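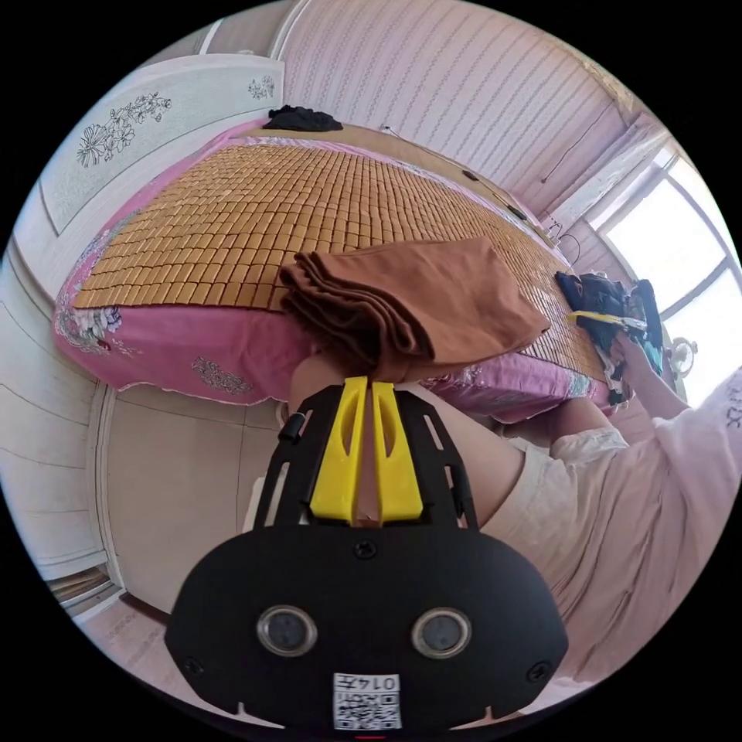
The folded brown cloth on the bamboo mat.

The Second Hand

My sister would not let me put the bench in her room, so we used the bed.

It was the best surface in the flat. The kitchen table in Zanddale was narrow and one of its legs was shorter than the others, and the floor was bad for my back. The bed had the bamboo mat on it, which our mother brought with her when she moved, and the mat was firm and did not slide. Lien put her clothes in a heap at one end and said I could have the rest until supper.

I was building an arm at that time. To be correct, I was building two arms, but the second one was only a shoulder and a bag of screws in the shared workshop in Odport, and I did not like to speak of it. The first arm could pick up a sponge. It could pick up a sponge very well. When I gave it a cloth, it took hold of one corner, lifted it, and then stood there with the cloth hanging down, like a guest who has been handed a coat and does not know where the hook is.

So I made the hand grippers. They had the same kind of fingers as the arm, but a person could hold them and do the work slowly, and what the grippers recorded I would carry to Odport and give to the arm. I had explained this to Lien several times. She called it homework for the robot.

"And who marks the homework?" she asked.

"I do."

"Then it will pass," she said. She did not mean it as praise.

We began with the brown cloth. I had chosen it because it was thick and did not crease much, and because it belonged to no one. One of us held an edge and the other one took the part across from it. Then we had to bring the edges together without pulling. With your own fingers you do this and think of something else. With the gripper you feel nothing of the cloth, only the spring in the handle, and you must look all the time at the place where the fingers close.

Lien was better at it than me. I did not expect this and I did not say it at once. She moved the handle from the shoulder, with a quiet wrist, and when the cloth slipped she let it slip and took it again lower down. I always tried to save it in the air.

"You are fighting with it," she said.

"I am correcting."

"It's a cloth. What do you want to correct?"

In the evening I wrote a long message to the workshop list. I wrote that the fingers were losing the cloth at the second fold, that I thought the spring was too weak, and that I wanted to order a stronger one from Kuroda, although it cost more than the whole handle. I attached a drawing. I was rather proud of the drawing.
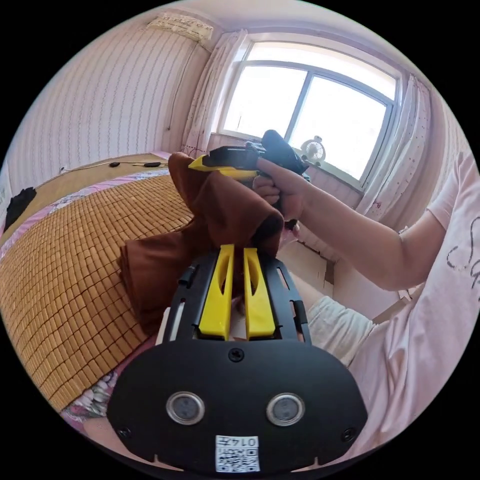 Brisa Villalobos answered before midnight that a stronger spring would only hide the fault, that she had ruined a good tablecloth in this way, and that I should look at how late I was closing the fingers and leave the shop alone. She added that the drawing was nice.

I read it in the kitchen with the light off. Then I read it again the next morning with my coffee, when it was less unkind, and I opened the recordings.

I had almost 187 of them by then. I looked at my own first, and she was right. I closed late every time. I brought the fingers to the edge, I waited to be sure, and while I waited the cloth sank a little by its own weight, so that I took only the outermost part. Then I looked at Lien's. She closed while she was still moving. She never waited. At the moment of closing she was already thinking, I suppose, of where it should go.

I did not order the spring.

Instead I asked her to do all the folds where one hand leads, and I did the other hand, the one that only holds. It is a dull part. You stand or kneel, you keep your end, and you must not help. Twice I helped and she stopped and looked at me until I put my end back.

After the cloth was done she wanted to try her clothes. I said the clothes were too difficult for the arm, it would not understand a sleeve. She said that she had not offered the brown cloth a place in her room for its own sake, and that she understood from the beginning there would be laundry.

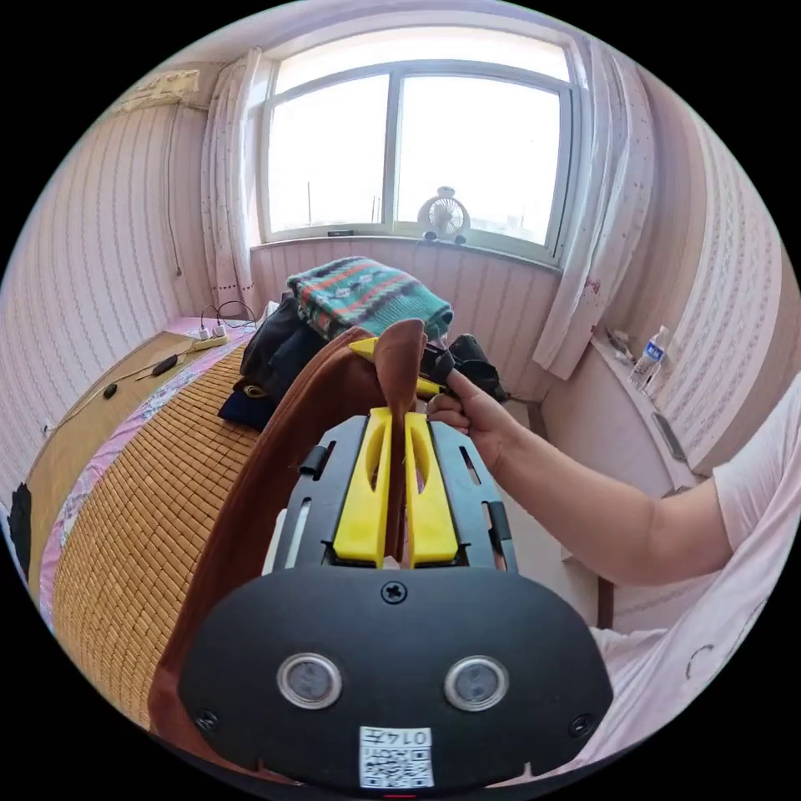

So we argued about the sweater. It was a gift from our aunt in Todlow, heavy, knitted, with a pattern that goes across the chest, and Lien said that if you fold it in the right place the pattern meets itself. I said the arm did not care for patterns. She said then the arm should not be allowed near it. In the end the sweater stayed on the heap and we went back to the plain cloth, and for some time neither of us spoke except to say "ready".

I want to write down how that was, because later I forgot most of it. Outside someone was beating a carpet. Her gripper clicked a little when it opened and mine did not, and I could never find the cause. I remember thinking that when we were small we folded sheets in the same manner, she at one end and I at the other, walking towards each other and away, and that our mother would call from the next room to ask what was taking so long.

"Do you remember the sheets?" I asked.

"You always dropped your side."

"I did not."

"You let go when we met in the middle. You thought that meant it was finished." She pulled the corner towards her. "Ready."
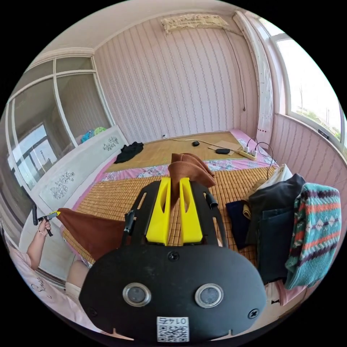 I took the recordings to Odport on the early bus, with the drive in my inside pocket. The workshop was cold and someone had borrowed my small screwdriver. I loaded everything, hers and mine together, and I sat down on the crate to wait. It needed 11 hours, so I did not wait, I went home, and I came back the next day.

I put the brown cloth on the bench. The arm came down over it and closed its fingers while it was still moving. I knew the movement. I had watched it from the other end of the bed for so long that I lifted my own hand a little, to hold my side.

It brought the edge up and over and laid it down. The edge was crooked, with the width of a thumb showing on the left. Then it went back and took the cloth again, lower.

I filmed the next one for Lien. She wrote back that the left side was a disgrace and asked when the other arm would be ready, and if she should keep the bed free in June.

I took the shoulder out from under the bench and emptied the bag of screws into a saucer.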